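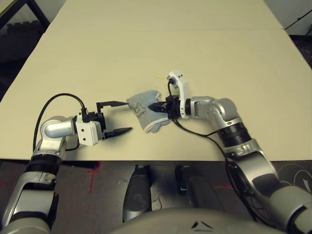 Cengate Two-Arm Table Unit
Rental and purchase, from Brisley Equipment

Every month someone calls us and asks whether this thing can do their laundry. The short answer is some of it, slowly, if you set the job up for it.

What it does
Picks up a single cloth from a flat table, spreads it and folds it. Towels, napkins, shop rags, plain T-shirts. Cengate's brochure says "garment ready." We'd read that as T-shirt ready. Fitted sheets are a no. So are socks, which it drops.

How fast
We ran a batch of 60 shop towels in March. It finished the batch, with 11 of them refolded by hand afterward. Average time was almost 120 seconds a towel. A person on our packing bench does one while talking.

What you'll need
A clear table with a smooth top
Floor space on the robot's side, marked off and kept free
Someone within earshot to untangle things
A standard wall outlet

Grippers
Two-finger parallel grippers come with the unit. They hold cloth well once they have an edge. Finding the edge is where the time goes. The soft finger covers sold by Menon help a little on thin cotton and wear out fast, so order spares.

Software
The Gindatov folding package is included for the first year. Updates have been steady. We have yet to see one that handles a full basket dumped on the table.

Who should rent one
Labs, training rooms, and laundries curious enough to give up a corner for a few weeks. If you fold 300 pieces a shift and need them out the door, keep your people.

Rental is by the week, with pickup on Sunday. Call for purchase pricing.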